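# Can a robot do the kitchen yet? Your questions

Hemi Lockyer and I have been answering the same emails for a couple of years, so we've put the answers on one page. - Alby Pryor

**Can I buy a robot that clears the bench?**

No. You can buy a dishwasher, which does one job in a closed box. Picking up whatever the family left out is a much harder job, and most of what you read about it comes from practice in simulation.
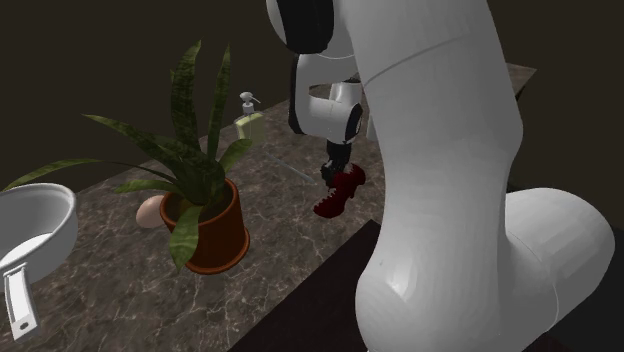 **Why do they practise on a computer first?**

It's cheap and nothing breaks. Drellow told us it ran 1,421 pick-ups this way before touching a real cup. Fine, but a computer bench doesn't have jam on it.

**Is a 79 per cent success rate any good?**

Drarkano quotes that figure for its tidying program. Picture a helper who fumbles one mug in five and ask if you'd have them back. I'd also want to know who chose the mugs.

**What sort of thing is hardest to pick up?** 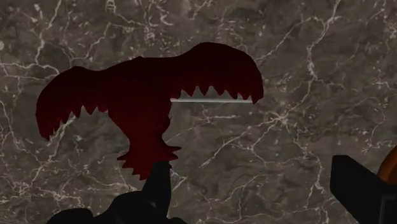
Shape matters more than weight. A box has flat sides, and two fingers will usually manage it. Something dark red with a ragged outline and teeth along its edges gives a gripper far fewer easy places to hold. Kids' rooms are full of awkward shapes, and so is the bottom drawer in our kitchen.

**What about the shop floor?**

Better, within limits. The Grimshaw packing line has had an arm moving cartons for 16 months, and the staff like it. Every carton is the same size and arrives in the same spot. Change the carton and someone has to come out and set it up again.

**How long until one can tidy my kitchen?**

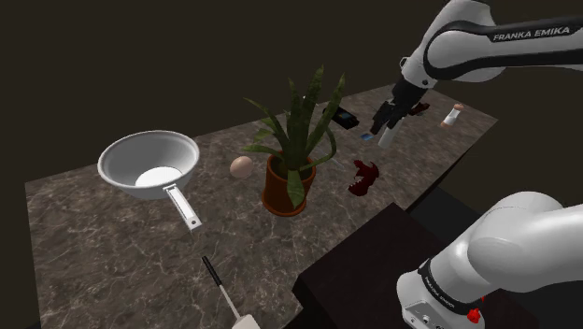
Fundasis says some 10 years. Hemi thinks that's fair for simple jobs in a tidy house. I think it's a guess, and I'd keep the tea towel handy.

**Should I put a deposit down now?**

We wouldn't. Ask for an unedited video of the machine working in a stranger's home, at normal speed, with nobody at the controls. If they send you one, please forward it to us.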